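About Buduneo

Watching for illness, one neighbourhood at a time 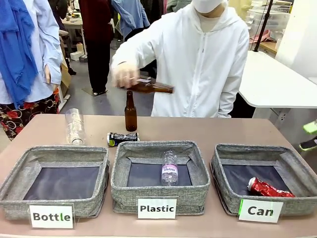

Hooded coverall, mask and gloves on at the long table, with a brown glass bottle in hand.

Buduneo is a small public health company. We help councils, care homes and schools spot outbreaks early, find out where they began and tell people what to do next. Stomach bugs, flu, whooping cough, the odd case of something picked up from a tick on holiday – if it spreads, we're interested!

We were started by Kumudini Gazi, who had spent years as an environmental health officer and was forever chasing results that arrived after everyone had got better (or hadn't). She wanted a team that could take a call in the morning and have a first list of likely causes back by teatime. Nimal Bhuiyan joined her the following December to run the data side, and the two of them shared one desk and a very slow printer for the whole of that winter.

These days we work with 125 care homes and 300 schools and nurseries. Last year our duty line took 1,329 calls, and 391 of those turned into full investigations. Most of the rest were sorted out over the phone with some plain advice on handwashing, cleaning and when to keep a child at home. We love those calls, by the way. Please never feel you're wasting our time.

What we do

Bemik is our reporting service. A school office or a nurse on shift fills in a short form when people fall ill, and our team looks at every one, weekends included. If we see a pattern across several sites, we ring each of them and let the local health protection team know.

Kereama is our training programme. It covers the basics for kitchen staff, carers and cleaners: how germs travel, how to put on and take off protective clothing, how to keep a simple record of who was ill and when. Sessions last half a day and we bring everything with us, including lunch.

Fandero is the newest and the one we can't stop talking about. It's a set of leaflets and short talks on illnesses that pass from animals to people, written with farmers, vets and dog walkers. The tick leaflet has been reprinted twice, and the one on bats is nearly ready.

How we work

We answer the phone ourselves. We write our reports in everyday words, and we send them to the people who were ill as well as to the people who run the building. Names and health details stay private and are only seen by the staff working on that case. When we don't know the cause, we say so – it happens more often than you might think, and we keep the file open in case something new comes in.

Page last updated 2025-11-29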